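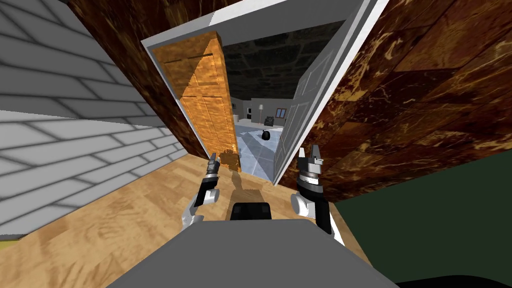

Two robot arms and a white-framed doorway in a computer rendering.

Rules of origin are the least read part of any trade agreement and the part most likely to cancel its benefit. A zero tariff applies only to goods that qualify, and qualification has to be documented line by line.

Ljungberg, a mid-sized exporter of pump fittings, shipped 2177 consignments to Europe last year. Of these, 958 were eligible for the preferential rate and went out at the full rate anyway. Kerstin Tiedemann, its compliance manager, puts the cost of a supplier declaration above the duty saved on most small orders. Her arithmetic is sound.

The usual remedy proposed is more guidance. I favour a value threshold. Below it, an exporter's statement on the invoice should suffice, with no supplier declarations behind it and an audit window of 20 months. Customs would lose some certainty over origin on low-value freight, where the revenue at stake is small.

Negotiators resume in June. Tariff schedules will take up most of the programme, and origin procedures have been allotted 11 minutes.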